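**Ticket 2447 — Turkano hand-held gripper kit, fingers not closing evenly**

Status: open, waiting on parts
Site: Nistdale
Kit on trial from: Dinu

Reported Thursday morning. When the trigger is squeezed, the left finger moves first and the right one follows late. Small boxes get pushed sideways before they are held. Snack bags are fine most of the time, as they give a little.

Tried so far:

- Restarted the kit and ran the width calibration again. No change.
- Checked the screws at the finger joints. None loose.
- Wiped the blue pads with a dry cloth. Grip is good once both pads touch.

We went back to the tabletop set after that, with packets and boxes on the cloth, and kept the trigger pull slow. 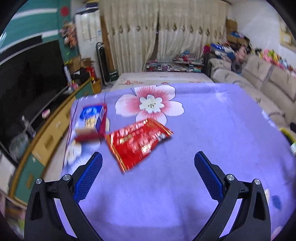

A slow pull helps but does not cure it. The lag is still there on thin items, and the log shows error 3594 each time it happens — always on closing, never on opening.

**Reply from Dinu support, 16:20**

3594 is a linkage timing warning. Please set the close speed to 500 in the Fukomside app and try again. If it comes back, we will send a new link arm.

**Update**

Set to 500. Four more warnings before we stopped. Please send the link arm, and confirm whether the trial period can be extended while we wait.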